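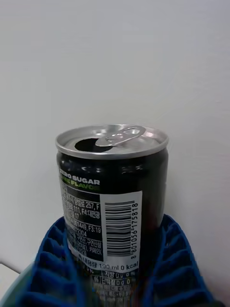 4.2 Closing force of interior doors after seal replacement

The second part of the study concerns the seals on interior doors. In the Maston apartments, many residents had complained that the bedroom doors became hard to close after the old foam strips were exchanged for rubber ones. We therefore measured the closing force on 7 doors before the exchange and again after 1,000 closing cycles. All doors had the same type of hinge, and the latch was not adjusted between the two measurements. The measuring positions on the door leaf are the same as in Figure 2 of Section 3.

The force was highest in the first days and then became smaller. On 6 of the doors it came back to the level of the old strips before the cycles were finished. The remaining door stayed hard to close during the whole test. When we took off its strip, we found that the groove in the frame was not deep enough, so that the rubber was pressed also when the door was almost open.
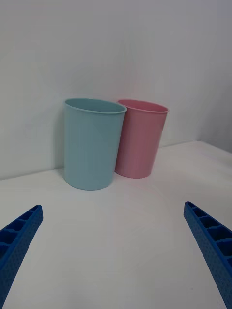
A similar effect is described by Farahani for balcony doors, although the profile used there was wider and the doors were heavier. The comparison should be made with care. In the Clester building, which we visited in October, the grooves were cut by hand and their depth changed along the same frame. In such a case one value for the whole door does not say very much, and we give the values for the hinge side and the latch side separately.

It should also be noted that the sound reduction was not lower on the doors which were easy to close. For this reason we do not recommend choosing the thicker strip only to get a quieter room. The depth of the groove should be measured first, at the top, in the middle and at the bottom of the frame. The results for the Undau profile are treated in Section 4.3.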